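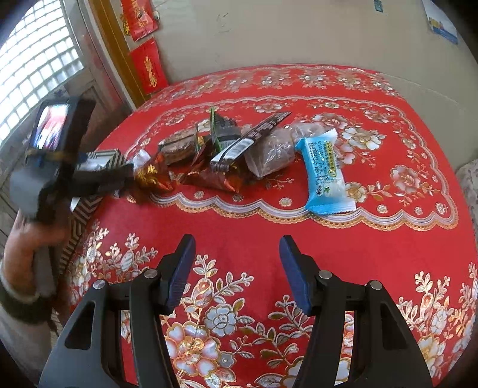
Call for participants: two-handed demonstration study, Wellora group

We are recruiting 24 adults to record tabletop tasks with a pair of hand-held grippers. The study tests whether a policy trained on demonstrations from 12 homes transfers to a home it has not seen. Sorting packaged snacks is the first task.

Each participant completes two sessions in August. No robotics experience is needed - training is given on site. You must be able to hold a gripper in each hand.

Contact: Oliwia Żak, Tredalow building, front desk, before noon.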